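Kalosard, relevés de pannes d'ordinateurs de bureau
Fichier LISEZMOI, mis à jour le 10/10/2025

Bonjour et bienvenue ! Ce dépôt rassemble les fiches de réparation de l'atelier Kalosard, telles que nous les avons remplies au fil des permanences, puis recopiées (avec beaucoup de café) dans un format un peu plus lisible que nos cahiers à spirale. Si vous réparez de vieilles tours, si vous enseignez la maintenance ou si vous aimez simplement lire des histoires de condensateurs, vous êtes au bon endroit.

Contenu

Le fichier principal, fiches.csv, compte 1354 lignes, une par machine passée sur l'établi. Un second fichier, pieces.csv, donne les 425 références de pièces citées dans les fiches, avec leurs équivalences quand nous les connaissons. Le dossier notes contient les remarques libres, laissées dans leur jus, fautes comprises.

Colonnes de fiches.csv

id : numéro de fiche, sans signification particulière
symptome : ce que la personne nous a dit en arrivant
diagnostic : ce que nous avons trouvé, ou cru trouver
piece : renvoi vers pieces.csv, vide si rien n'a été changé
issue : repartie, donnée, démontée, en attente

La colonne symptome est ma préférée, et de loin la plus difficile à exploiter. « Elle souffle », « elle boude », « écran noir mais elle chante » : nous avons tout gardé, et ajouté une colonne symptome_norm qui ramène ces trésors à 26 catégories.

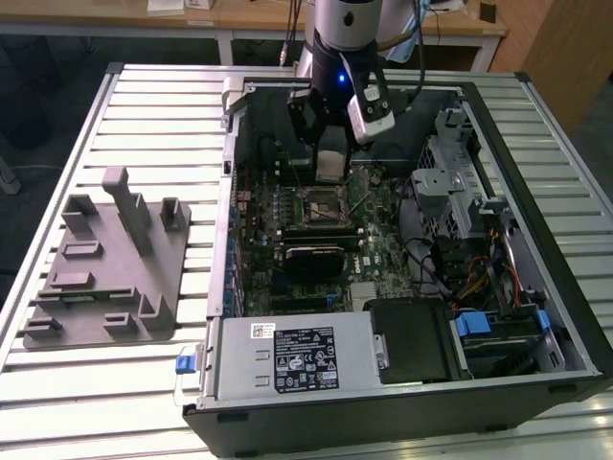
Tour ouverte couchée sur l'établi : socket du processeur vide, carte graphique encore en place.

Limites connues

Les portables sont absents, ils ont leur propre cahier chez nos amis de Prinano. Les fiches antérieures à juin sont moins détaillées, et 244 d'entre elles n'ont pas de diagnostic du tout. Les tours de bureau professionnelles sont surreprésentées à cause d'un gros don de la société Watkins, alors prudence avec les statistiques par marque !

Utilisation

Les fichiers sont en UTF-8, séparateur point-virgule. Le script zarik.py vérifie les renvois entre les deux tables et signale les lignes orphelines ; il est lent, soyez patients avec lui.

Licence et contributions

CC BY 4.0 pour les données, MIT pour le script. Les corrections sont les bienvenues, même minuscules : ouvrez un ticket en indiquant l'id de la fiche.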